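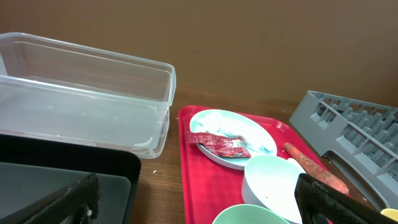
FOR IMMEDIATE RELEASE

Hotham Adds Countertop and Floor Versions of the Skasetti Card Spinner

October 26, 2025 — Hotham, maker of store fixtures for small retailers, is now shipping two new versions of its Skasetti rotating display. One for the counter, one for the floor. Both turn on a sealed bearing. Both fold flat for the truck.

The floor model holds 48 pockets on four sides and takes 5" x 7" greeting cards, seed packets, maps or slim paperbacks. Pockets lift off without tools and can be moved up or down the column. The counter model uses the same pockets, fewer of them, on a weighted base narrow enough to sit next to a card reader.

"Shops kept asking for the small one," said Heiðrún Skov, product manager at Hotham. "They had the floor rack by the door and nothing by the register. So we built it. Took longer than we wanted, the first base tipped when you spun it hard. This one doesnt."

Finish is powder coat over steel wire. Black and white are in stock now. Red follows later in the season, a made-to-order color with a minimum of 48 units.

Also new: the Bermúdez sign clip, sold separately. Snaps on to any top wire and holds a card up to 11" wide. Fits the older Skasetti racks too, no drilling.

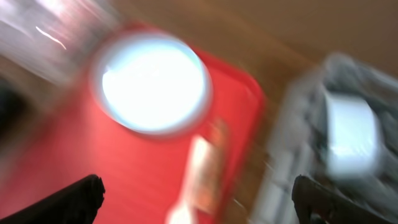 Color was the other big request from dealers. Hotham's standard range has been black, white and gray for as long as most of them have carried it, and stores selling gifts and kitchen goods wanted something that would show up from the aisle. A strong red like the one on the tray shown here gives a white item plenty to stand out against, and the same thinking went into the red wire. Dealers can ask for a painted sample pocket before they order.

Early units went to the Nendska chain of gift shops, which placed 408 floor racks across its stores ahead of the holiday season. Hotham has set aside another 700 for independent retailers, first come first served. Counter models are not limited.

Replacement pockets, bearings and feet are stocked seperately and can be ordered one at a time. Orders over 1,000 pockets ship by freight — allow extra time for those. Assembly sheet is in the carton, one page, both sides.

Racks are sold through Hotham dealers and direct to stores with a resale account. Dealer price sheets on request. Product photos and dimension drawings also on request.

Press contact: Heiðrún Skov, Hotham

###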